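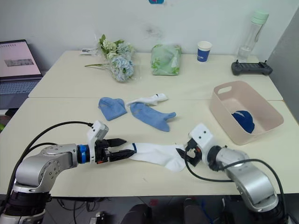
The Silbridge Open Day is a yearly public showing of robot work held at the Dreda works in Dudport. It takes place on a Sunday in June, from 10 a.m. to 4 p.m., and entry is free. The best-attended demonstration is the sock table, where a two-armed robot handles ordinary laundry – a white sock with a navy stripe at the cuff, for instance, held by both ends between black gripper fingers, with light blue socks farther back on the table. Soft goods are hard for robots, as cloth changes shape whenever it is touched.

By Namboodiri
June

Print this article | E-mail this article

History

The first open day drew 441 visitors and had one robot on show. Attendance later reached 1023, and timed tickets were brought in, with nearly 100 people admitted each half hour.

Format

Visitors stand behind a rope while staff run the arms and answer questions. Talks are given upstairs in a room with 112 seats. School groups are received on the Friday before – these visits are shorter and include no talk.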